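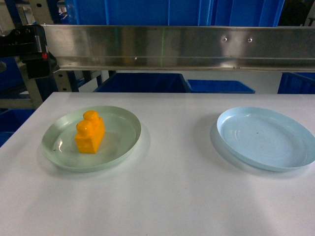 Anca Sârbu said no before the spreadsheet had even loaded. Two arms, fine, two was in the plan, but the second gripper set wasn't, and where was the line for spares? She wanted spares on their own line. She'd said so in September.

Home | Stories | Archive | Submit | Contact

The Quote
by Gheorghița Toma
September

I scrolled down. Scrolled back up. The line wasn't there.

"It's under consumables," I said.

"Fingers aren't consumables."

"They are the way we use them."

She didn't laugh. Ten to five, the quote from Zervas good until five, and her with her coat on already. One sleeve anyway.

So. 258 a month on the Nimeo lease, per arm, service included. Or buy outright from Zervas and pay for service when it breaks. It would break. The one at Skakside broke in its first winter and they shipped it off in a crate and got back a different crate. I had a whole paragraph on that in the memo. I don't think she read teh memo.

"What does it do all day," she said. "Right now. The one we have."

"Sorts. Picks a thing up, puts it on a plate. Other plate."

"Toy bricks."

"Bricks now. Parts later."

"When's later?"

Good question. Later was the Jonemine contract, and the Jonemine contract was a man on the phone who kept saying after the holidays. I'd built the budget on him. 33 pages, one man. I knew it and she knew it, and she sat down in the other chair with the coat hanging off her, and pulled the keyboard over.

Deleted the second arm. Just like that, click, gone.

"Hey."

"Wait."

Typed for a while. Bad typist, two fingers, always has been. She put in a line for spares. Then a line for training, which I had forgotten completly. Then a new tab, and on the new tab the second arm, start date blank, with a note: when J. signs.

"52 weeks on the lease for the first," she said. "Then you come back and ask me again."

"And Zervas?"

"Call them. Ask will they hold the price."

Four minutes to five. I called. It rang and rang, and a woman picked up and said they were closing, was it quick?

I looked at Anca. She was doing up her buttons, wrong, one off all the way down.

"Pretty quick," I said, and started looking for the quote number.

More stories
The Night Bus Driver
Salt for the Road
My Uncle's Second Garage
Inventory
What the Plumber Left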